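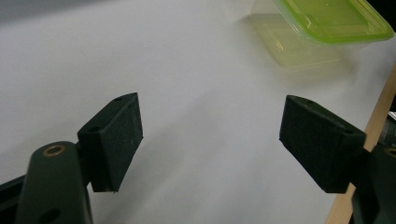 From: Kiran Goel
To: Seed Swap list
Subject: Re: [seedswap] storing beans over the winter

On the 90-day question, Sarita Lodhi wrote:

> I put up more than 200 envelopes of beans and peas last fall
> and kept them in the hall closet. The pole beans came up
> fine but the peas were poor. Is it the closet, or did I pack
> them too early? Umesh says to freeze everything. I don't
> have the freezer space and I'm not sure I believe him.

Sarita,

I would look at the drying before I blamed the closet. A pea can feel hard on the outside and still hold too much water. I leave mine on a screen in the back bedroom until one breaks cleanly under a hammer. If it mashes, it goes back on the screen for another week.

Umesh is right that freezing kills weevils, but only do it with seed that is fully dry. A few days is enough, then let the jar come back to room temperature before you open it. I don't keep anything in there all winter.

For the closet, paper envelopes are fine as long as they sit inside something with a lid. I put a cup of dry rice in the bottom and change it in March - Deepak uses powdered milk in a twist of tissue and gets the same results.

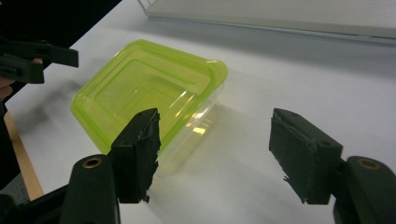

Food container with the lime-green rim, lid off.

Write the year on the envelopes as well as the name. I have a batch of Jaiswal peas that could be from any of three seasons, and I'll have to test them on a wet paper towel before I offer them to anyone.

Can you bring ten or so of the poor ones to the swap? I'd like to try sprouting them.

Kiran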